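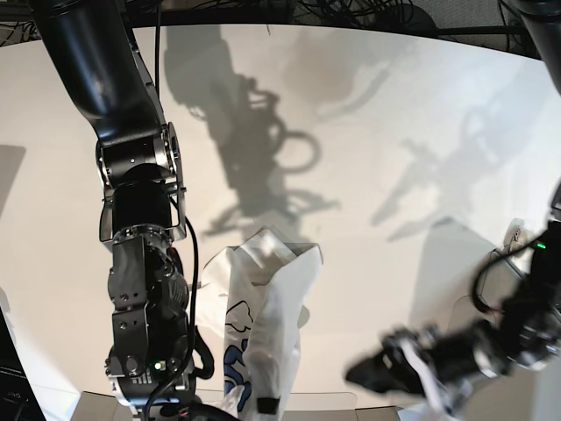

Relatório de projeto – recolha de exemplos para aprendizagem por imitação
Grupo Erby, 2020-04-17

Objetivo: juntar demonstrações com dois braços a manipular objetos moles, para treinar depois uma política. Nada de treino neste relatório, só a recolha.

Ficámos com 555 episódios gravados. Destes, 146 foram rejeitados na revisão (início tardio, câmara do punho dessincronizada, operador a hesitar demasiado). Quem reviu foi a Mahtab Bahrami, eu fiz a parte dos scripts e o Wendelin Sutter as etiquetas.

Cada episódio tem vídeo das câmaras, posições das juntas e abertura das garras. Formato igual ao do projeto Blackburn, para podermos misturar os dados.
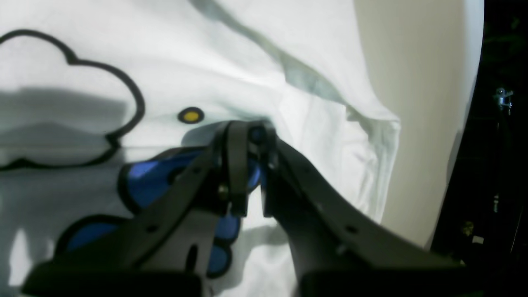

Fig. 2 – Garra a prender uma dobra do tecido branco, câmara do punho.

O tecido é o mais dificil. Pontos de pega mudam sempre, e o estampado engana o detetor que usámos em December – perdão, dezembro. Acabámos por tirar o detetor e deixar só imagem crua.

Variámos a posição inicial da peça em 8 zonas da mesa. Amarrotada à mão, sem padrão fixo. Falta variar a luz.
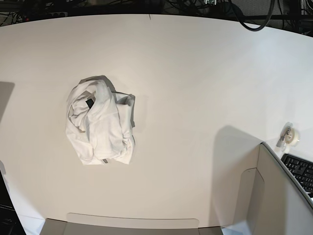 Fig. 3 – Peça branca amarrotada sobre a mesa, com a caixa de cartão à direita.

Problemas em aberto:
nomes dos ficheiros inconsistentes entre sessões
sombras fortes na mesa, ver se afetam a segmentação
etiquetas de sucesso ainda por confimar nos últimos lotes

Próximo passo: repetir os episódios rejeitados e passar tudo para o servidor Drirndale.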